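The Mixed Basket: Sorting Table Gallery
Drusulden Play Library, October 2026

The mixed basket is the most borrowed set on our shelves. It is one wire-mesh basket, three boxes with a hole in the top of each, and whatever toys, cloths and household odds and ends we have put together that season. This page shows the current set on the green table, with notes from the people who look after it.

The set goes out for three weeks at a time. Most borrowers are family groups and small day centers. A few keep it for the full loan and then ask for it again.

The basket

Everything starts in one pile. Chang-ho Cheon put the first version together in January with 19 pieces and found that people got through it too quickly. The present version is fuller, with cans and cloths in among the toys, so that some pieces have to be moved before others can be reached.
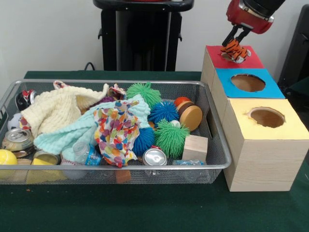 The colors on the boxes are for whatever rule the group wants to use. Some sort by feel, with soft in one box and hard in another. Others sort by use - things from the kitchen, things to play with, things that are neither. We don't send a rule sheet. Haj-rang's old one is still in the binder if anyone wants a copy, but it was written for an earlier set and half the pieces on it have been retired.

Cloths

The cloths do two jobs. They are sorting pieces, and they also cover things up. Yaowalak Mahawong picked them for texture and kept to fabrics that can be washed with ordinary laundry. Please return them clean and dry. They don't need ironing.
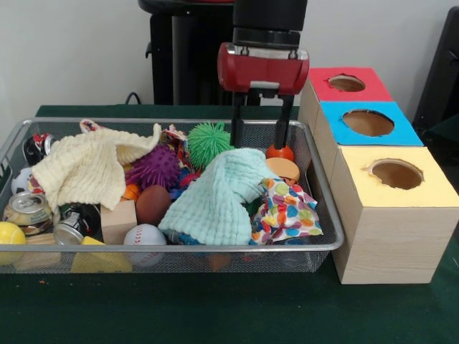 Cream on the left, mint nearer the middle, and the spotted print against the right edge. The purple spiky ball is between the first two.

Borrowers often ask whether the cloths should be folded first. We leave them bunched. A folded cloth sits flat on top and gets lifted off in one go, and then the whole basket is open. A bunched one hides more and takes a little longer to deal with.

Balls and small pieces

Balls make up a good part of the basket. There are spiky rubber ones, sports balls in small sizes, and plain ones. Osian Pritchard likes to group them by the game they belong to. Younger children usually go by color and are quite strict about it.
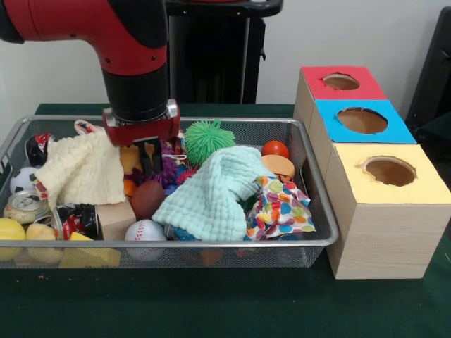

Spiky balls pick up lint from the cloths. Rinse them under the tap and let them air dry before they go back in. The foam pieces should only be wiped.

If a piece goes missing, tell us which one when you return the set. There is no charge for the first two. We keep spares of the common pieces and can usually make up the set before the next loan.

Setting out the table

The boxes can go on either side of the basket. Put them where the person sorting can reach every hole without leaning across the pile. A table that is a comfortable height to stand at works for most adults, and a low one is better for children. 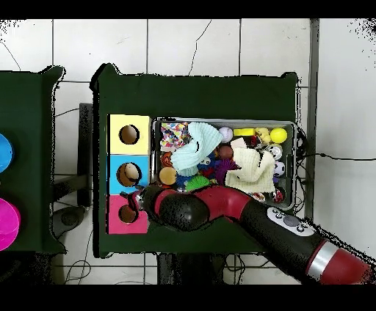 BORROWING AND RETURNS

The set can be collected from the front desk at Drusulden or sent to our Trerport branch on request. The deposit is 35, returned in full when the basket comes back. Paper tops on the boxes wear at the edges of the holes and we replace them between loans, so there is no need to tape them.

To reserve, ask for Chang-ho Ko at the desk and give the name of your group and the weeks you would like.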